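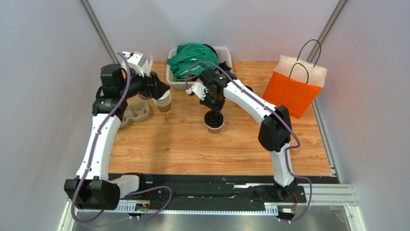
Lionel Birkett wants to know whether we are reviewing the Trekberg or falling in love with it, and would I please put the rental price near the top this time so he doesn't have to dig for it. Fair enough, Lionel! It is 2,619 a month for the whole package, meaning both arms, the rail, the Tuvar software seat and phone support from Þorgeirsson, with a month's notice on either side. Buying outright is a separate quote and I still don't have it in writing.

2021-11-27, bench notes, Trekberg trial, takeout job

A long day and a mostly good one. I'm writing this up before I go home, while I can still read my own scribbles, so forgive the wandering.

The job we are trying is the one Endum asked for back in July: cups, carrier and bag, all on one tabletop, with both arms working off the shared rail. I had the left arm on the cup stack and the pulp carrier, and the right arm on lidded cups out in the middle. The orange bag went in the back right corner, with the basket and its green cloth at the back between the arms. I left the basket in on purpose. Endum's counters are never bare, and a kit that only behaves on a clean table isn't much use to them. It also happens to sit right where the right wrist likes to travel, so it makes a decent obstacle.

First the setup, which I had been dreading. The Þorgeirsson manual is a lot better than the one we were sent with the loan unit last time (whoever rewrote it, thank you). The rail bolts down without any fuss, and the alignment routine in Tuvar walks you through touching off each arm against the rail and then against the table. I did it twice, once carefully and once the way I would do it at the end of a bad shift, and the careless version was still good enough to work with. I did get stuck on the screen that asks for a "home side." It means which arm has priority when they both want the same space, and I wish it just said so. I picked left and carried on.

Now the stack. Paper cups are slippery little things to handle in a nest, and the trouble has always been grip force: too gentle and the stack slides, too firm and you put a dent in the outside cup that never comes out. Tuvar has a force setting that runs up to 100, with no units given anywhere that I can find. I started where the manual suggests and found it squeezed too hard for our cups, so I brought it down in small steps until the dents stopped. The fingers hold the stack well at the lower setting. It does tip in the grip, mouth toward the front of the table, and the more I watched it the less I minded. The tilt is repeatable, so the placing move can be taught with the tilt already in it. I'd still like to try the softer finger pads before we give an opinion. Þorgeirsson sells them separately, and of course they do.

The right arm I have fewer complaints about. Coming straight down on a lidded cup is what it does best. My one worry is the lid. If the approach is even slightly off center, a finger catches the rim on the way down and you get a little tick sound. It didn't pop a lid off today, but I heard that tick often enough that I moved the approach point higher and slowed the last stretch. That cost us some time per cup and I think it was worth it. With a hot drink inside I would slow it down again. Everything today was run with empty cups, so please nobody quote me to Endum on full ones.

Cables. I know, I always complain about cables. The purple ones run the full length of each arm and then loop loosely off the rail at the front, hanging down toward the metal floor panel. There is plenty of slack for the long rail moves, and I understand why they ship it that way. All the same, I walked past and brushed one with my sleeve this afternoon, and in a kitchen that will be an apron pocket or a mop handle. I'd ask Þorgeirsson for a proper carrier along the rail, or at least clips for the front edge. Lionel, you had a contact there for the mechanical side, could you raise it? I'm happy to draw what I mean.

The two arms sharing space is what we are really paying for, so I gave it most of the afternoon. Tuvar's planner keeps them apart nicely and I never once reached for the stop button out of fright. What it does do is dither. When the left arm swings in toward the center and the right arm is already over the middle, the right one will sometimes lift, think about it, and come back down to the very same spot. It looks polite and it eats seconds. Changing the home side to right made the left arm do the dithering instead, so all I did was move the problem over. Support says there is a waiting mode where the second arm holds still until the space clears. It's buried in the advanced menu and I haven't tried it.

Bagging I only started on. The rope handles stand up in loops and they are in the way of any approach from above, so we either teach the arm to come in at an angle or get Endum to agree to a bag without them. I'd put my money on the angle. Also the bag leans if you don't square it up against something, and I will make a little corner stop out of scrap before the next session.

A note on error messages, for anyone who takes over from me. Code 884 is listed in the manual as a joint temperature warning. I got it on the left arm within minutes of a cold start, when nothing could have been warm. Support had me update the controller and it went away. If it comes back, write down what the arm was doing at the time, they'll ask.

Things I'd still like answered before we tell Endum anything: what the pads cost, whether the notice period restarts if we swap an arm, and whether the Tuvar seat can be moved between 2 machines without a call to the office. Lionel thinks the seat question is the one that decides it, and he may well be right, though for me it's still the cables.

I've saved the stack settings under "takeout low grip" and the slower lid approach under "takeout lid slow." Please copy them before you change anything. Next session I'll start with the waiting mode, then the bag.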